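Gripper comparison, progress report for October
To: Niamh Hegarty, Randthorpe
From: Declan Halliday

Hi Niamh,
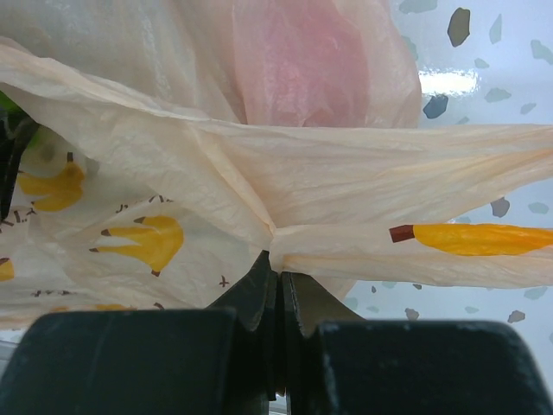

I know the plan said we'd start with boxes and work our way up to the hard stuff, but Leszek talked me into flipping the order, and I'm glad he did. Boxes would have told us very little. Every jaw we own can pick up a box! Thin plastic film is where they start to differ, so that's where most of the month went.

We ran 141 picks on bags, split between the two finger sets you paid for. The stepped black jaws (we've been calling them the Zison set, after the supplier) are the better of the pair so far. They get down into a fold and pinch it, and once the film bunches up between the tips it mostly stays there. The Jostura pads are softer and kinder to the bags, but they slide across the top of a crinkled one and come away with nothing more often than I'd like. Leszek thinks a rougher pad would fix that. I think the pads are just too wide. We have a small bet on it.

Two things went badly and you should hear them from me. First, the controller kept reporting a closed gripper as an empty gripper. Film is so thin that the jaws shut nearly all the way on it, so the finger position looks the same either way, and for the first few sessions our success numbers were junk. Trygve went back through the wrist video and rescored all of those picks by hand (he was very patient about it, and I owe him lunch). From now on we score from video only and ignore what the controller says.

Second, the wrist camera has trouble with glare. Our tabletop is white, speckled and shiny, the bags are shiny too, and see-through film on top of that is a mess for the software that chooses where to grab. Printed bags do better, I guess because there's something for it to hang on to. I've asked Uldis to try a polarizing filter before we spend money on a new camera. He has one coming from Gallagher.

Money: we've spent $1870 this month, nearly all of it on the second finger set and the new wrist mount. That's inside what we agreed. The filter is small change and I'll put it on next month's sheet.

What's next:
- 30 more picks per finger set with overlapping bags, where the trick is to lift one and leave the others alone
- the same test again with the filter on
- a narrower Jostura pad, if they'll cut us one

One favor to ask. Could we push the box tests back to the end of the project? We'd still do them, I just want to keep the current setup bolted down while we're getting comparable numbers out of it. If that's a problem on your side, call me any morning before 11 and we'll work something out.

Thanks as always,
Declan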